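Flevness Spare Lower Rack, Grey
Fits Soder and Borkholm 60 cm dishwashers
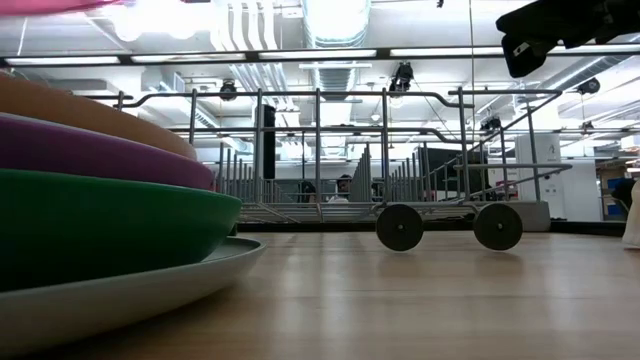 Ildikó Veres writes that she put off buying one for ages and kept working around the bent tines in her old rack, and that the first evening with the new one she got all the supper plates in without having to wash a single bowl by hand.

We hear that sort of thing a lot, and we love it! A dishwasher can have years left in it and still be miserable to load, just because the rack has gone rusty or lost a wheel. Swapping the rack is a job for the time it takes the kettle to boil, and it makes the whole machine feel looked after again.

The Flevness is a wire rack with rows of upright tines and plenty of open floor between them. Dinner plates stand up nicely in the rows, and the slanting tines are lovely for deeper dishes, the pasta bowl sort that always seem to topple over in a straight row. Coloured dishes, white dishes, big or small, mix them as you like. Just leave a bit of a gap so the water can get in.

It runs on round black wheels with pale hubs. They clip on from the outside and we sell them on their own as well, so please don't throw out a good rack over one broken wheel.

Before you order, measure your old rack from side to side, wheels included, and look at the sticker inside the door. Machines marked Jakab look very similar but the runners are narrower, and this one will jam halfway in (we tried it on 2 of them, with some force).

To fit: pull out the old rack, lift the front over the lip of the door and it comes free. The new one goes in the same way, back wheels first. Spin the lower arm by hand before you run a wash, to check nothing is catching.

In the box: rack with wheels fitted, 2 spare wheels, fitting leaflet
Colour: grey
Guarantee: 3 years
Cutlery basket: sold separately
Back in stock: January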